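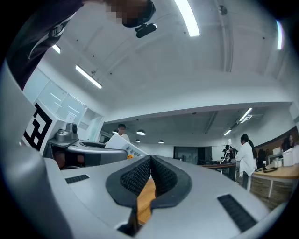
Grey housing, black pads, wood underneath

Etport Flyers forum > Training > Circuit height at Skemach

maya_sfeir
Hi all, hope everyone's keeping well! I've been flying my circuits at 1,000 feet above the field, but a lovely fellow in the clubhouse told me Skemach is 800 on account of the neighbours. Who's right?

liviu.v
Welcome, Maya! It's 1,000. Always has been, and I've been pottering around there since my student days.

TalaM
Sorry Liviu, I'd have to disagree (fondly!). The western side was lowered in September. Ring the tower at Nseir and they'll happily talk you through it.

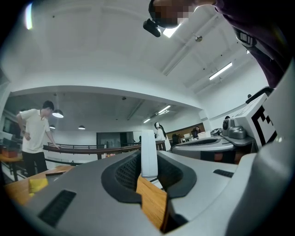
How high should I be when I join overhead?
Stay at 2,000 feet above the field until you've spotted the other traffic, then let down on the quiet side.

liviu.v
Well, I still think Tala's mixing it up with the helicopter circuit, but a phone call never hurt anyone.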